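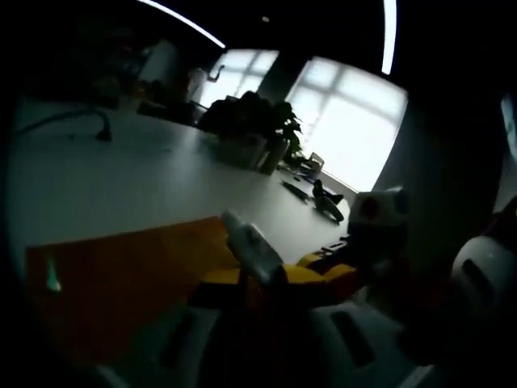
Who Gets the Old Tannery Land? My semester with the Brimholm expansion plan

I picked this topic because I walk past the site every morning on my way to class, and for two years I'd assumed the fence was there for some boring drainage reason. The real story is a land deal, and a pretty tangled one. For my urban studies project I wanted to work out how Brimholm College came to own most of the block between Haworth Street and the rail line, and what the people living next to it think is going to happen.

How I went about it

Most of my time went into reading council minutes at the Grundness branch library (lovely place, terrible chairs). I read 366 pages of them, plus the college's draft master plan and every submission that came in during the public comment period. There were 160 submissions, which I sorted by whether they came from residents, business owners, students or staff. I also interviewed Ea Brøndum, who lives on Haworth Street and has been to more planning meetings than I've had hot dinners. She let me borrow her folder of newsletters and flyers, and that folder saved this project.

What I found

The college didn't buy the land under its own name. The first parcels went to a property company called Vistari, which leased them back to the tannery's old tenants for a while and then transferred the titles to Brimholm. None of this was illegal as far as I can tell, and the college's position is that prices would have shot up if sellers had known who was behind the offers. Fair enough, I suppose! But the neighbours found out from a rezoning notice stapled to a power pole, and you can still hear how cross they are about it in the submissions.
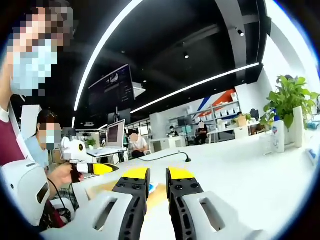
The plan itself has changed a lot as well. The first draft had 5 buildings, all of them labs and teaching space, with a parking garage at the rail end. The current draft drops the garage, moves the tallest building away from Haworth Street and adds a row of townhouses for graduate students. Ea reckons the townhouses are the best thing in it, although she'd like to see some of them offered to people who aren't connected to the college. Plenty of the resident submissions asked for the same thing. Student submissions hardly mentioned housing for neighbours at all — they were mostly about bike parking and whether there'd be somewhere to eat after 6 p.m.

Business owners were the group I found hardest to read. Some of them want the foot traffic as soon as possible, and others are sure their rent will go up the minute a crane appears. One café owner argued both in the same letter, and I have to say I followed her logic the whole way through.

What I'd do differently

I'd start on the land titles much earlier. I left my search request until November and the last batch came back after I'd already written my draft, so I had to rewrite the entire Vistari section over a weekend. I'd also try harder to get someone from the college to talk to me. I sent the planning office two emails and got a polite reply with a link to the master plan, which I'd already coloured in with highlighter by that point.

The revised plan goes back to council in the new year, and the height limit at the rail end still hasn't been settled. Ea has saved me a seat at the meeting.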